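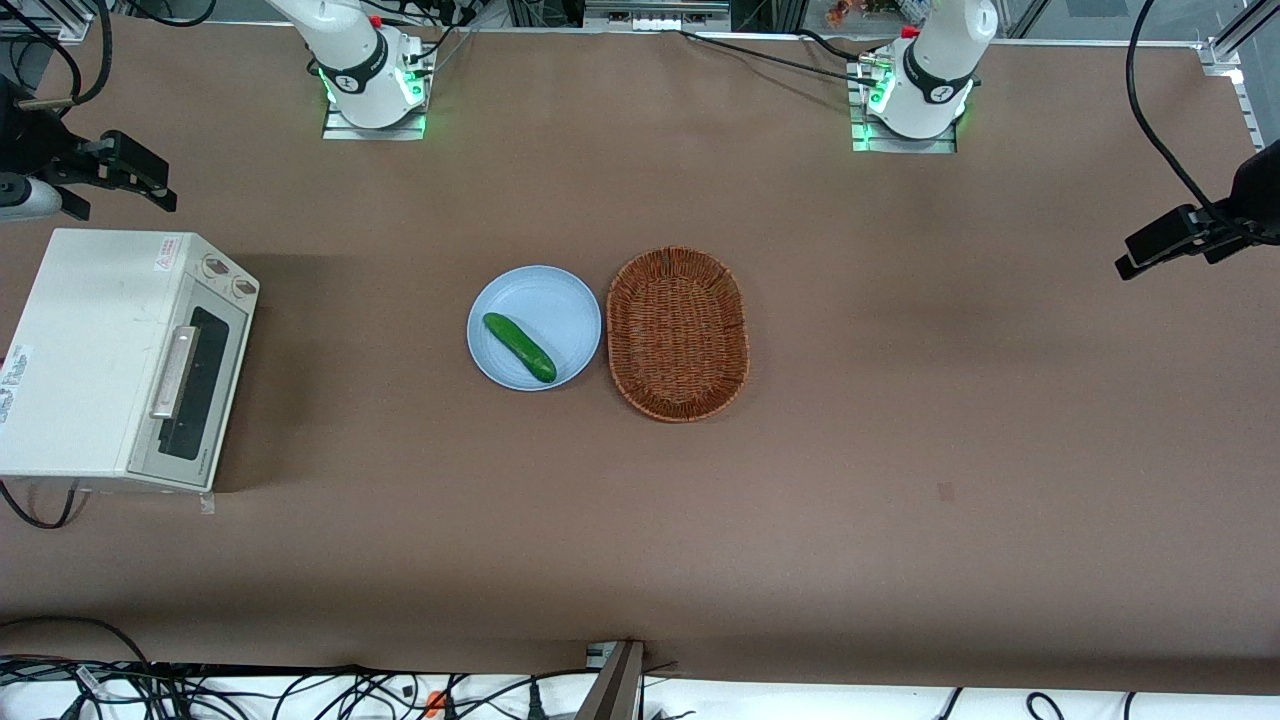

Big table with the brown paper on.

Search the notebook Go Clear

February 17, 2024

Paste day! I've been putting off the Pruralance ledger since before the holidays and I finally ran out of other things to tidy, so today was wheat paste, spine linings, and a lot of standing around watching a pot.

Starting with the ledger itself, for whoever picks this up after me. It's the thick one with the green cloth sides and the leather corners gone to powder. I put it on the kitchen scale before touching anything and it came in at 2,090 g, with the loose front board included. Please weigh it again at the end and write it beside that number. Sewing is better than I feared. The first two sections are hanging by a thread (literally, one thread, the lower kettle stitch is doing all the work) and everything after that is tight as a drum. Old animal glue on the spine, brown and glassy, comes off in flakes when you flex it. I'm leaving the sewing alone except for those first two.

Paste. I've gone back and forth on this for ages. The batch from last May was lumpy and I blamed the flour, and I now owe the flour an apology, I was just rushing it. What I did today:

100 g wheat starch, soaked in cold water while I had my lunch. Poured off the top water, fresh water in, then the double boiler on low. Stirred with the flat wooden spoon the whole time, no wandering off to check messages. It goes from milk to glue all at once, a bit after you've decided it's never going to happen, and then it turns from white to a sort of cloudy grey and starts pulling off the sides. I kept going for a good while past that point. Off the heat, lid on, left it to cool by the window, then pushed it through the horsehair sieve twice. Lovely stuff. Like cold custard.

The Prinska starch made a noticeably smoother paste than the bulk bag. I'd happily pay the difference for spine work and keep using the bulk bag for boards, where who cares. There's half a packet left in the blue tin, and the tin lid sticks, so thump it.

Softening the old glue: paste poultice, brushed on thick, covered with a strip of polyester film so it doesn't dry out. First go I left it on too short and had to scrape, which I hate doing. Second go I made a cup of tea, drank it, washed the cup, and the glue came away with the bone folder like wet toffee. Worked in short lengths from the tail up. There's a patch near the head that is some other adhesive altogether, yellowish and rubbery, and the paste did nothing to it whatsoever. Somebody's repair from the seventies, I'd guess. Left it. It isn't hurting anything, and I'd sooner ask someone who knows than pick at it and lift the paper.

Humidity in the room was 61 percent when I started, a little higher than I like for linings, and it must have gone up with the pot steaming away. I cracked the door, which made it freezing, so I shut the door again. Drying was slow. The first lining (the thin kozo) still felt cool to the back of my hand when I'd cleaned up the brushes, so I stopped there and put it between blottters under the light weights. Second lining can wait until tomorrow.

Blotters, by the way! We are nearly out of the big ones. I have put them on the list for Saha along with linen thread, the 18/3 if they've got it. Last time they sent a waxed one in that colour that's halfway between cream and mustard, and it showed through the mull. Ask for unwaxed and natural and say it twice.

Grain direction, because I got it wrong AGAIN on a test strip. The kozo curls hard when you damp one corner, and the curl runs with the grain. I know this. I have taught this. I still cut the strip across it, pasted it out, and watched it cockle like a potato chip. Pencil an arrow on the roll, everybody, and that includes me.

Questions I haven't answered:

Do we save the original spine leather? There's enough of the title left to read part of it, "...RNANCE", so presumably Prernance, with the gilt mostly rubbed off. I've got it flat in an envelope tucked in the job folder. My vote is to mount it back on the new spine, but the edges are so soft I'd want to consolidate them first and I don't love any of the consolidants on the shelf.

Toned paper or plain for the guards? I tried a tea-toned scrap next to the first section and it was far too orange. Walnut was closer. Will do a few more strengths.

Leftover paste is in the fridge in the small jar, labelled. Good for 7 days at the very outside, and sniff it before you use it. If it's gone pink, chuck it, jar and all.

Tomorrow: check the lining, resew the front two sections onto the old cords if they'll hold, second lining if the first has dried flat. Also soak the paste brush properly, I only gave it a quick rinse and I can feel myself regretting it.

3 comments 5 shares

We use cookies to remember your settings. Accept Manage cookies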